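Chapter 4
Waiting for the Price to Drop: How Home Video Gets Discounted

I bought my first boxed set at full price, on the day it came out, and I was so proud of it that I carried it home on the bus without a bag. Three weeks later the same set was in a bin by the register for less than half of what I'd paid. I was furious! I was also curious, and that's more or less how I ended up teaching a course on film and TV distribution (my mother still blames the bus ride).

So this chapter is about discounts. In Chapter 3 we followed a movie from its last week in theaters to its first week on disc. Now we pick it up again once the launch posters have come down and the store needs the shelf for something else.

Let me start with a made-to-order case, because I know it well. Mokoena is a small label that puts out older crime series on disc, and its biggest title is Grustard, a detective show that ran for four seasons and has fans who will argue about the ending until you leave the room. Mokoena pressed 2000 copies of the complete set and priced it at 100 dollars. The fans bought right away, as fans do. Then sales went very quiet, and the boxes sat in a warehouse costing money every week.

What would you do? Most of my students say "cut the price," and they're right, but the hard part is when and by how much. Johannes Steyn, the label's sales manager back then, took 25 percent off in May and left it there. People who had been on the fence came in, and the early buyers mostly didn't grumble (a few did, loudly, and I've read their letters).

It helps to remember where all this watching happens. We talk about markets and windows, but in the end somebody is picking out a show for a quiet evening in a room at home or away.
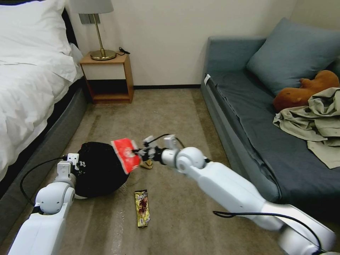
Figure 4.1 A small carpeted room with a bed, a nightstand and a table lamp.

Back to the price tag. A discount on a disc is shared between the label and the store, and the split is usually settled long before the sale sticker goes on. Stores like Premico ask for what's called price protection: if the label lowers its price, the store gets credit for the copies it already has in stock. Students tend to skip over this term, so please don't! It comes back in Chapter 6 and then again in the final project, where it trips up somebody every single year.

There's a second kind of discount, the bundle. When Nornorar, the fantasy trilogy, was slow to sell as three separate movies, Theda Kröger at Premico put all three in one sleeve and added a thin booklet of sketches. The bundle cost only a little more than two of the movies bought alone. I own it. I already had the first movie, and I bought the bundle anyway, which tells you plenty about how well bundles work on people like me.

Before you go on to Section 4.1, find a disc or a boxed set you've been meaning to buy and write down what it costs today. Check the price again every few days for 21 days, at the same store, and keep the numbers in a simple table. You'll need that table for the first exercise, and we'll use it again when we get to seasonal sales in Section 4.3.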